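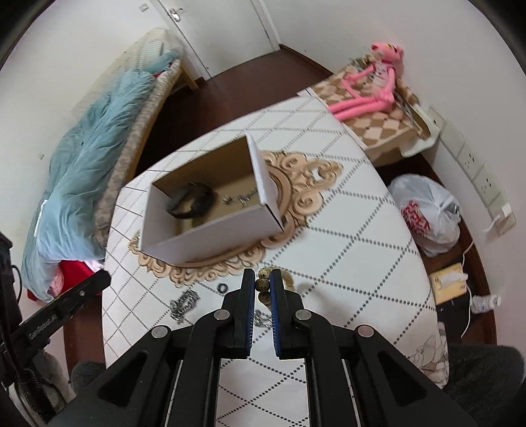

Ranasinghe Laboratory for Assistive Robotics, University of Brerbridge

Tidying task added to home demonstration study

August | By the Laboratory Office
6 shares | 4 comments

The Ranasinghe Laboratory has begun recording a new household task as part of the Trukach project, its study of how robots can be taught everyday work by people in their own homes. The task asks a person to pick up small pieces of jewellery from a table and place them in an open box, using a hand-held gripper in place of their fingers.

The addition follows a review of the project's first recordings, which dealt mainly with cups, cutlery and folded cloths. Members of the project team reported that the robot arm at the laboratory coped fairly well with rigid objects of a known shape, and poorly with anything that could bend or tangle. Chains and bracelets were chosen as a suitable next step. They are common in the home, they are small, and they seldom lie the same way twice.

The laboratory has recorded nearly 100 demonstrations of the new task to date. Each is made by a person holding the gripper and working at an ordinary pace. A camera on the tool records the movement from close to the fingers, and the recordings are then used to train the arm, which is fitted with fingers of the same pattern. No robot is needed in the home while the recording is made.

Four households in Marivham are taking part in this stage. Participants use their own tables and are asked to leave the rest of the room as it is. Earlier work by the laboratory was carried out entirely on a plain bench, and the team found that a robot trained in this way was easily confused by a patterned cloth or a change of light.
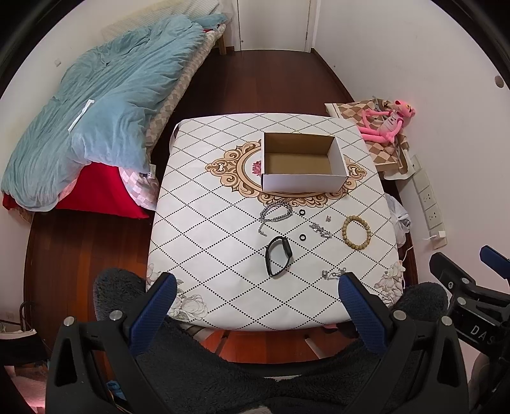
The table laid with chains, bead bracelet and other small items, in front of the open box.

Guidance issued to participants for the jewellery task is brief. Items are to be set out afresh before each recording, in no fixed order, and lifted one at a time. A chain may be gripped at any point along its length. If an item slips, the participant is asked to carry on and try again without stopping the camera – the project team regards such recoveries as some of its most useful material, and they are marked separately when the recordings are checked.

The thinnest chains have presented some difficulty. Several participants said that it was hard to judge how far to close the fingers on an object lying flat against cloth, and that flat items were more easily lifted by sliding them a short way first. Both remarks have been passed to the workshop. A narrower fingertip is under consideration, although any change would mean fitting matching parts to the arm and the team has asked that the current design be kept until this stage is complete.

Recording in Marivham will continue for a further six months. The laboratory will also compare the hand-held method with remote control, in which an operator at Brerbridge guides the arm directly through the same task. Remote control is slower to set up, but it shows the operator what the arm can and cannot reach – something that a person moving freely about a table may overlook.

Residents of Marivham who wish to be considered for later stages may contact the Laboratory Office. No experience of robotics is required.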